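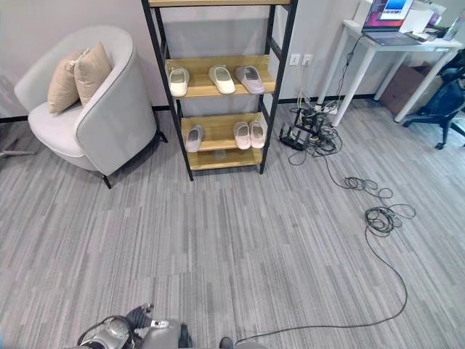 Lenihan Carpet Tiles by Wulteck

We've been selling the Lenihan for a good many years now, and it's still the rug we'd send home with our own families. It's thick enough to feel lovely under bare feet first thing in the morning, but low enough that most doors swing right over it (do measure yours, though!).

Size: 255 x 350 cm
Pile: 4 mm, looped
Colors: Oat, Slate, Moss
Price: $945, or $700 for the smaller hall size
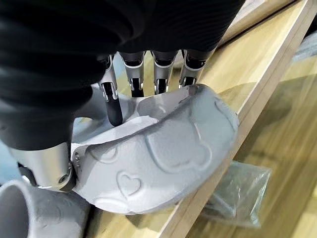 A new Lenihan will shed a little for the first month or so, and that's perfectly normal. Vacuum it gently with the beater bar off, and blot spills with a clean cloth and cool water. Not sure about a color? Ask Donal Moriarty at our Remidton store to mail you swatches, and keep them as long as you like.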